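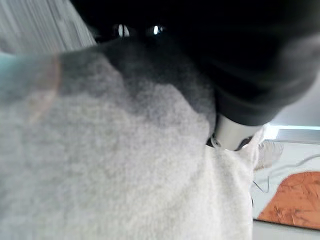

*Service de presse de Skivico – Promcombe, juin 2018*

**Skivico ouvre à Promcombe un atelier consacré au linge et aux textiles doux**

Skivico annonce l'ouverture de son atelier de tri et de pliage de Promcombe, aménagé avec le concours de Losix. Le site, d'une surface de 182 m², emploie 32 personnes et traitera 4000 pièces par semaine – serviettes, molletons et vêtements d'intérieur gris clair ou écrus. La maison Haslinger lui confie dès à présent l'entretien de sa collection. Les conditions d'accueil des professionnels sont disponibles auprès du service de presse.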